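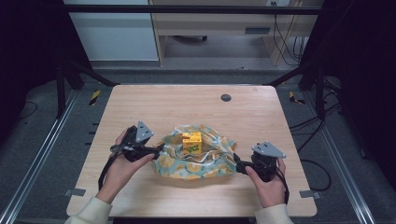

A yellow box and a citrus-print cloth on the table.

Parking outside Kedano Primary: what was agreed in May

Residents of the streets next to the school met ward councillor Brenda Lambert and the neighbourhood policing team to talk about parking at drop-off and pick-up time. Complaints about blocked drives and cars left on the zigzag lines have gone on for two years, and a petition asking for a closed street at school times has now reached 1,597 signatures.

Cllr Lambert told the meeting that the council has one enforcement officer for the whole of the north side of town. She has asked for visits to the school at 3pm, but could not promise how often they would happen. Police can act where a car is causing an obstruction, and drivers who block a drive should be reported on the non-emergency number with the registration and the time.

Gemma Sedgwick, who started the petition, said warning letters had made no difference and that residents wanted to see tickets issued. Liam Tapley, speaking for parents, asked for somewhere else to park before any closure. The club on Tevia Road has offered 10 spaces, a walk of 300 metres from the gates.

A trial closure will go to the highways panel in the autumn. Comments can be handed in at the library or sent to Maureen Inskip, the ward clerk. Please include your street name.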